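Storage and Sorting of Household Items: Project Report
Saskia Hollis and Urmila Grewal
6 February 2020

Our project looked at how mixed household items can be laid out on a table so that each one is easy to find and put away. We picked the topic after helping clear a shared flat in Lalcombe, where most of the time went on looking for things.

We used two white tables pushed together. Small items went toward the back and the item being sorted stayed in front. Tall items, such as the wooden stand with its round base and thin pole, were the hardest to place.

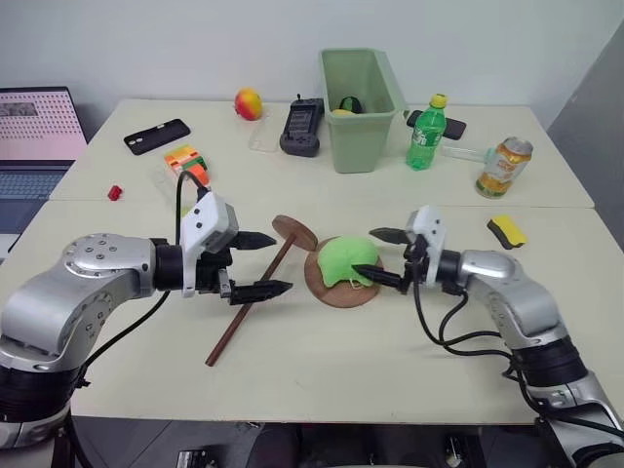 Why not put everything straight into bins?
Bins hide what is in them, and a long item takes up a whole bin on its own. We wanted to know what should stay out on the table before choosing any bins.

Our budget was small, so we borrowed most items from home. Urmila kept the log, which reached 159 entries by the end of February. Each entry has the item, where it was put, and how long it took to find again. Soft items were quick to place but took up more room than we had planned for. Bottles were easy as long as they stood upright at the back.

The stand was moved more often than anything else. In our first layout, which we called Hanrahan after the street Saskia lives on, it was kept lying down and took space from three other items.

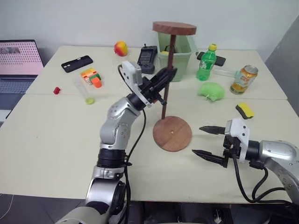 In the second layout, Stetholm, we kept it upright and gave the base its own spot. Search times were shorter for the smaller items. We did not test this with other tall objects, and the log has gaps in the first week when we were still changing the form. The full log and both layout plans are in the appendix.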